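Search this site Search Go
2023-08-09 by Szu-yu Shih

How to label contact phases for the Arkau method

In our lab we train two-arm policies with Arkau, a method where every demonstration is divided into phases before training. The labels matter more than I expected. With 123 demonstrations labeled carelessly, the policy stopped above the object and waited. After Hadiza Okafor and I labeled the same demonstrations again, it did much better. I explain below how we do it now.

You need the Suswood viewer and a folder of recorded episodes. Open one episode and play it once at normal speed without marking anything. Then go back to the start and step through slowly. 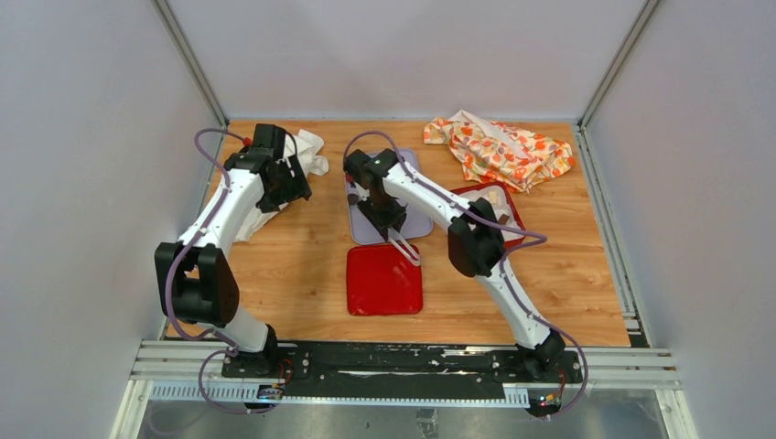 Page last changed: May, by Szu-yu Shih

1. Mark "reach" from the first motion of the arm. Label each arm separately, also when only one has work to do.

2. Mark "contact" at the first step where the fingertips meet the object. With the white tongs-like utensil over the lavender tray this is difficult, as the gripper hides much of the tray. Use the force curve to decide - the camera view alone is not enough.

3. If the utensil also lies over another thing, like the corner of the red lid here, add the tag "overlap". Arkau gives these steps a lower weight.

4. Mark "hold" only after the force curve stays flat for 24 steps.

5. Save, and ask a second person to label the same episode. We accept a difference of 3 steps. If it is larger, look at the episode together.

For cloths we do not use "overlap", the borders are too unclear. Yuk-lan Hsiao is testing a different tag for them.

Training runs with the default settings. Please keep the old labels in a separate folder - the loader reads everything it finds.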